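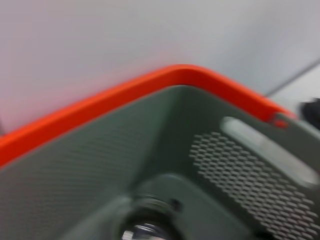
手首カメラのデータを整理していて、今日はほぼ一日が終わった。11/29/25時点で、手元にあるエピソードは2,171本。そのうち学習に回せると判断したのが1,581本で、残りは保留か破棄になる。

課題は前回の記事と同じで、カゴの中の物をつかんで外に出す、または外の物をカゴに入れる。それだけの作業を、物の種類と置き方を変えながら繰り返している。操作は人間が遠隔で行い、関節角とグリッパの開き具合、それに手首カメラの映像を同時に記録する。

保留が多い理由の一つがブレだ。カゴに近づくとき、操作に慣れてくるとどうしても手首を速く振るようになる。すると縁の角も側面の穴も全部流れてしまい、中の物の輪郭がぼやける。オレンジ色の縁くらい色が強ければ位置はまだ追えるが、灰緑の内壁と底のあたりは明るさの差が小さく、暗い色の物が奥にあると境目がはっきりしない。

最初はブレたコマを含むエピソードを全部捨てていた。9月の時点ではその方針で、129本を一度に消した。これは失敗だったと思っている。実機で動かすときもカメラは同じように揺れるので、きれいな映像だけで学習したモデルは、移動の途中で急に迷う。カゴの上で止まり、少し戻り、また近づくという動きを何度も見た。

Ottilie Moserさんに相談したら、捨てる基準をコマ単位からつかむ直前の区間に変えたらどうかと言われた。それで今は次のようにしている。

移動中のブレはそのまま残す。
グリッパを閉じ始める前の50コマに強いブレが続くものは保留にする。
閉じたあとで物が落ちたものは、失敗のラベルを付けて別のフォルダに置く。
時刻のずれが見つかったものは破棄する。

時刻のずれは地味に厄介で、映像と関節角の記録が少しでもずれていると、見た目には何も問題がない。再生してみると、グリッパが閉じる映像より先に数値のほうが閉じている。Engelbert Pfisterさんが書いた確認用のスクリプトで大半は見つかるようになったが、開閉の小さいエピソードは今も目で見ている。

カゴの向きについても書いておく。以前は机の線に平行に置いていたのを、角がアームの奥側に来る置き方も混ぜるようにした。平行な置き方だけで集めたデータだと、少し回しただけで縁にぶつかる。角が奥に来ると左右の壁が斜めに下りてくるので、指を入れられる角度が限られる。操作する側も難しく、最初の日はやり直しばかりだった。持ち手の穴に指先を引っかけたことも二度ある。

側面の網目も気になっている。穴が細かく並んでいるので、映像を縮小すると模様が変わって見える。学習用には小さい解像度に落としているが、縮小の方法を変えただけで結果が少し動いた。網目が原因なのか、たまたまなのかはまだ切り分けていない。網目のないカゴを一つ買ってきて、同じ条件で集めてみるつもりだ。

作業者による癖の差もある。Remo Camenzindさんは真上からゆっくり下ろす。自分は斜めから入って途中で手首を返す。同じ物を同じ場所から取っていても軌道がかなり違うので、どちらかに揃えるべきか迷ったが、今のところ両方残し、誰が操作したかを記録に付けている。あとで片方だけ抜いて学習し直せるようにするためだ。

次にやることは、保留の見直しと、底の隅に寄った物の追加収集。隅は指が壁に当たりやすく、成功した例がまだ足りない。丸い物は特に逃げるので、置く位置を先に紙に書き出してから始める。ファイル名の付け方も途中で一度変えてしまったため、古いほうを直すスクリプトを今夜のうちに書いておく。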